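7 October 2021

Sore legs again, but the good kind. Dug over the back bed from the tap to the lemon tree before lunch and got the last of the broad beans out, with Dhillon supervising from the top of the compost bin (he is a very opinionated cat for something that sleeps most of the day). I'd meant to do it in August and then August just went, the way it does.

The tomato question is still not settled. Mum always said not before the Cup, and every year I ignore her and put a few in early and sulk when they get knocked about by the wind. This year I've got seedlings on every windowsill in the house and they're leggy as anything, all leaning at the glass, so they'll have to go out soon whether it's warm enough or not. I might cover the first lot with the old milk bottles. Must ask next door for more milk bottles.

Drove out to Naresdale after lunch for the manure. 80 litres of it in the back of the hatchback with the windows down, and I still smelled like a stable when I got home! The bloke at the gate was chatty and told me to let it sit another month, and I nodded very seriously and have already put half of it under the pumpkins. We'll see. I paid for two bags and he threw in an extra, so I can hardly complain.

Water tank is the other thing. It holds 3000 litres and I'd have sworn it was nearly full after all that rain, but I knocked on the side with my knuckles and it rings hollow a good way down. Either the gutter's blocked with jacaranda muck or there's a leak at the fitting, and I don't fancy either. Ladder job for the weekend. I hate the ladder.

Spent $125 on seed and potting mix, which I am writing down here so that I feel suitably guilty about it. In my defence the zinnias are for the front and everybody on the street enjoys the front. And the climbing beans were on special. And I did need the purple carrots, more or less, the kids next door think they're hilarious.

Rang my sister tonight and she's given up on veg altogether and gone in for ferns. Ferns! She says they're restful. I said you can't eat a fern and she said you can eat some of them, and then neither of us was sure, so we talked about her knee for half an hour. Otik stew for tea out of the freezer (that's what she calls it, it's her recipe and I've never got a straight answer about the name) and it was better than when I made it fresh.

Still thinking about proper shelves for the seedlings, somewhere with a bit of light, so I can have the windowsills back and open a window again before summer. Two levels would do me. I do like a yellow shelf, very cheerful. 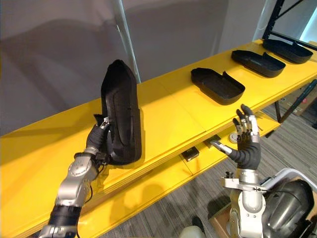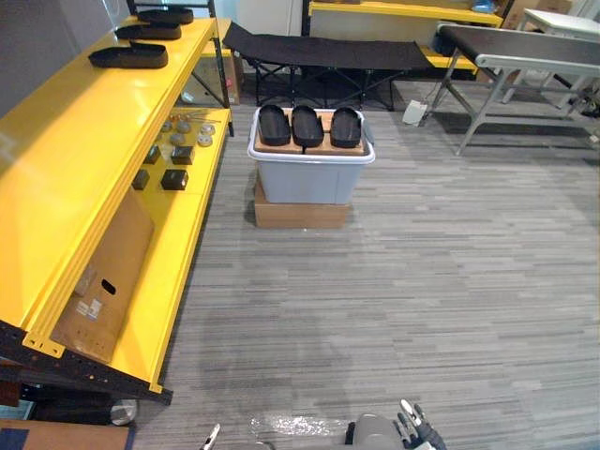
Posted by Neelam Lodhi in Garden diary

Nearly forgot, the first strawberry. It was small and a bit white at the shoulder and I ate it standing up with my gloves still on. No photo, sorry. Bed now, the wind's getting up and I've left the shed door unlatched, so back out in my slippers first.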